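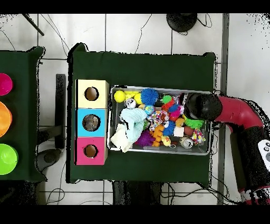

Home > Guides > Returns and Sorting
How to run a fair trial of a sorting arm (and what to tell the people who do the sorting now)
By Greer Purves
Mon 1 February

Every vendor demo I have been to went beautifully. Then the arm gets to the returns bench, meets a soft toy tangled up in a towel, and we all stand there watching. If your manager wants one at your site, ask for a trial and run it yourself. What follows is how we did ours at the Jiltport depot, with the parts I would change.

What you need
A tray or basket of mixed goods
Three boxes with a round hole in the lid, each lid a different color
A stopwatch and a paper tally sheet
Two people who sort for a living, on their normal pay

Step 1. Fill the tray yourself
Don't let the supplier pick the items. Kikuchi's list was all firm, dry, single-colored things, and anything will pick those up. Go to your own returns cage and take what comes. Balls are fine, but you want cloth too, plus cans and something plush. Tip it all in and leave it the way it lands.

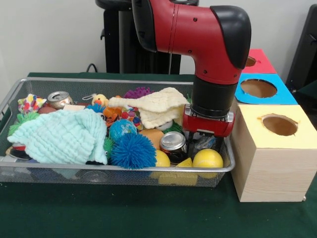 Cloth is where the time goes. A towel lying over a can hides the can, and it also moves everything beneath it when it is lifted. Put at least one on top of the pile, and glass somewhere near it if your depot handles glass. Ours does.

Step 2. Write the rules down first
Decide what belongs in each box before the arm is switched on. Decide what counts as a miss. We said a dropped item was a miss even if the second try worked. The supplier wanted second tries to count as successes. Say no.

Step 3. Time the whole job
Start the watch when the tray goes down and stop it when the next one could go down. Include restarts, and include the walk over to press the button. Our first sheet left those out and made the arm look far better than it was.

Step 4. Run 30 trays
Spread them over a full week, nights too. Have your sorters do 30 of their own with the same mix. Let them see both sets of numbers on the day, before the slides get made.

Step 5. Log who steps in
This is the column that gets dropped. Each time a person frees a snag or moves an item by hand, write down who and for how long. At the Bedon site the arm was sold as "unattended." In July they logged 2,912 items through it and 29 stoppages in one shift alone, all cleared by the same woman, who was still expected to keep up her own bench.

Step 6. Ask about the job that is left
If the arm takes the easy items, people get the awkward ones all day. That is slower work and harder on the hands, so the hourly target has to come down. Get the new target in writing. Ask which grade covers minding the machine, and who trains for it. "We'll look at that after go-live" means it stays with whoever is standing nearest.

What happened at ours
The arm stayed, on nights only, and the target for the day bench was cut. I still doubt the savings figure, which came from Trosdale's spreadsheet and assumes no stoppages at all. We repeat the trial in July with a fresh tray.

Related: Setting a pick rate you can defend | Printable tally sheet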